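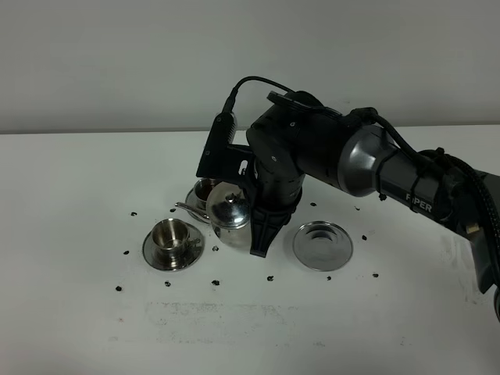
Steel tea sets return to Gristow tea room

11 Apr 2018

The Gristow tea room has gone back to stainless steel for its afternoon teas, two years after switching to china.

Each table now gets a steel teapot with a domed lid, and cups on matching round saucers. The tea room bought 34 sets in March, paid for by a sale of the old crockery, which raised £300.

Manager Lorraine Rowbotham said breakages had become too costly. 'We were losing cups every week,' she said. 'Steel gets dropped and you pick it up again.'

Opinion among regulars is mixed. Wian Sithole said the pot kept his tea hot for longer — but he would rather drink from china. Nandi Shezi said she liked the look of the sets and had asked where to buy one.

China cups are still kept behind the counter for anyone who asks. Prices have not changed.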